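The table lamp, the cloth and where the cord goes

Thu 19 December

I have had the same table against the same white wall since August, and last week I finally gave it a cloth and a lamp. A few people asked what I did with it, so I'm writing it down.

The table came first. I wanted something long enough to sort papers at one end and wrap parcels at the other. I looked at three and bought the second one. The top was fine, but it showed every ring and every pen mark, and by October I was putting a sheet of newspaper down before I did anything on it.

Malathi Raju told me to stop using newspaper and buy a tablecloth. She was right. I went to Festeria on a Saturday morning, when they still had most of the holiday stock folded on the back shelves. Nearly all of it was red or green. I wanted one I could leave on in February, so I picked a check in beige and white with a tan stripe down the middle. The stripe has white daisy-type flowers on it and a bit of lace pattern along the sides. I would not have chosen flowers if there had been a plain one, but I have stopped noticing them.

Some notes on the cloth, for anyone thinking of the same thing:

Iron it before it goes on. I didn't, and the fold lines stayed for four days.

Line up the stripe first and let the checks fall where they fall. If you start from a corner, the stripe will run off at an angle and you will have to do it again.

Leave more hanging at the front than at the back. With the table close to a wall, the extra at the back only bunches up.

The lamp

The lamp is silver, with a thin arm and a round base, and it takes one white bulb. I had a clip-on lamp before and it slid down whenever I touched the table. This one stays put. I set it at the far left so the arm is out of my way when I reach across, and so my right hand doesn't throw a shadow when I write.

The cord is longer than I need. I tried a cord winder from Pramirik, and it held for one evening before the end popped out. For now the cord goes in a loose coil next to the base. Saoirse Ó Néill has a bread bag clip on hers and says it has worked for two years. I may copy her.

The bulb is the other thing I changed. The first one was too yellow and made the beige squares look dirty. I swapped it for a whiter one and the cloth looks the way it did in the store. If you are matching a lamp to a pale cloth, buy the bulb last.

The box

I also have a black box with a lid. It is where the small stuff goes at the end of the day: tape, stamps, the good scissors, receipts I haven't dealt with. It used to live on a shelf, which meant I didn't use it. On the table I do. I tried it at the right end first and kept pushing it off to make room for parcels, so it moved to the middle, on the stripe.

Lamp on the left, check cloth, tan stripe down the middle:
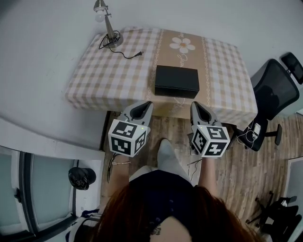
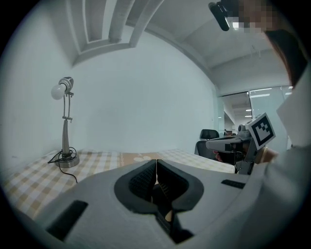

What it cost and what's left

The cloth was $12 on sale. The lamp was more than that, but I had a Wamance gift card with almost $200 on it from my birthday, so I didn't pay for it out of the month's money. The table I had already paid for.

Still to do: a clip for the cord, and a second cloth so that one can be in the wash. Malathi says to get the second one in a dark color. I'm going to look at Bošković after the holidays, when the plain ones should be back on the shelves. I also need to measure the drop at the front again before I buy, as I wrote it on a receipt and the receipt is somewhere in the box.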